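Chapter 4: Showing the Arms What You Mean

12 shares | 2 comments

I learned teleoperation the slow way, with Aishwarya Panicker at the other set of controls and a coat hanger that kept swinging – for 51 tries, by her tally.
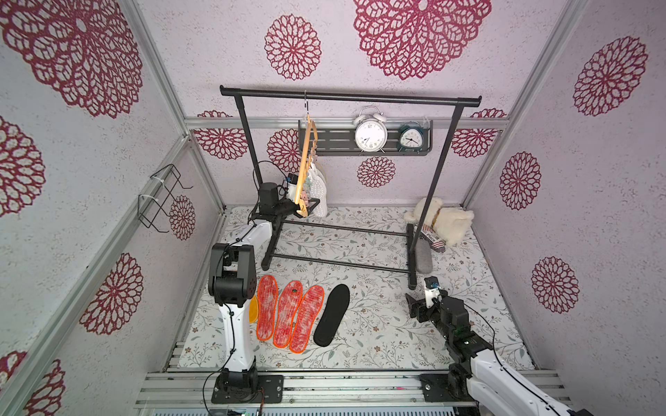

Figure 4.1. Two arms at the clothes rack, the left gripper up near the hanger.

In this chapter you'll steer both arms yourself and record 50 demonstrations. Go slowly at first! Smooth beats fast – the arms will copy your wobbles too.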